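Speaker notes - "What the survey says people want from a kitchen"
Aug 12, 2025

**Slide 1.** Don't thank everyone for ten minutes. Start with the number: 2861 replies to the Falel home survey. Ask who in the room filled it in. Wait.

**Slide 2.** The headline claim was that buyers "want warmth." Read the question out loud, slowly. It offered warm, cozy or cold. I'd have picked warm too.

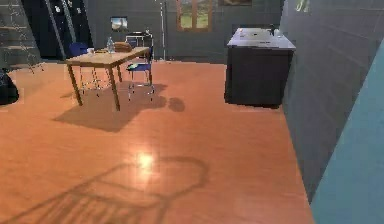

The Upadhyay follow-up was smaller, 146 households, and asked what people had changed in the past year. Most answers were dull: a light bulb, a drawer handle, a bin. None of that made the press release. Pause on this one - the room usually wants to argue.

**Slide 3.** Cost. Ulavwood puts a mid-range refit at 3867 dollars. Ask what's in it. Labor isn't. Neither is the month of takeout. I wrote to them in March and got a brochure back.
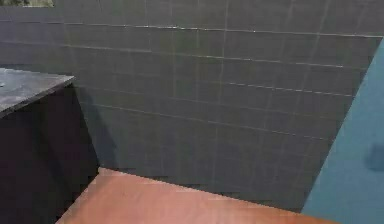

**Slide 4.** Trend cycles. Amemau has called the end of white kitchens 2 times now, and still sells plenty of white kitchens. Skip the chart if we're running late, the axis starts in a silly place anyway.

**Slide 5.** What I'd trust: repair records, resale listings, what people leave behind when they move. All messy, all slow to collect. Admit I haven't done it either.

Questions. If someone asks about gray, say I don't know.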